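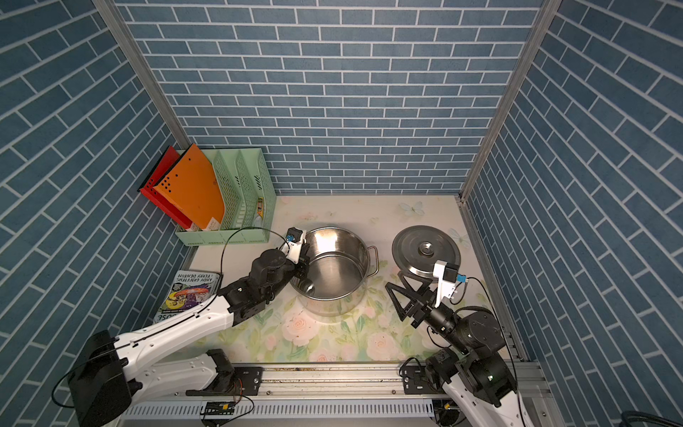
鍋とフタ、左右のアーム。青いレンガ柄の壁の中で。

月曜からずっと双腕の軌道計画をいじっています。楽しい!今週のテーマは、左右のアームを別々に計画するのをやめて、ひとつの計画問題としてまとめて解くこと。自作ツールのClakportに手を入れて、関節空間をまるごと渡せるようにしました。

きっかけはHongmei Pengさんのひとこと。「待ち合わせの時刻を固定してるから遅いんじゃない?」と言われて見直したら、片方のアームが律儀に相手を待つ区間が3か所もあったんです。時刻も最適化の変数に入れたら、計画の失敗が28件から4件に減りました。ログを見て思わず声が出ました。

もうひとつの悩みは認識側です。ステンレスの鍋は内側がよく光るので、深度がごっそり抜けます。いまは縁の円だけを当てはめて、底の点群は思いきって捨てる方式。フタも同じ円フィットで扱えるので、コードがだいぶ短くなりました(これがいちばん嬉しいかも)。

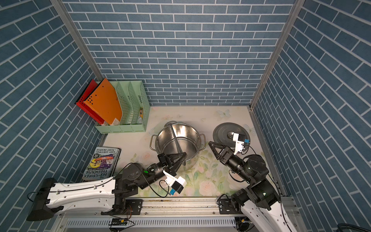 黒い道具の衝突モデル

鍋に柄の長いものが入ると、話が一気に面白くなります。縁に立てかかった柄は細くて、点群だとぶつ切れになりがち。そこで見えている点をカプセル形状でつないで、左グリッパの進入方向を決めるときの障害物にしています。指先の余裕をどこまで詰めるかはまだ手探りで、厳しくすると解が見つからず、緩めると柄に近づきすぎる。Guilan Caoさんは余裕をコスト側に回す派で、次はその案を試します。計画時間は90ミリ秒を切りたいところ。設定ファイルの整理もまだなので、そちらは次の記事で書きます。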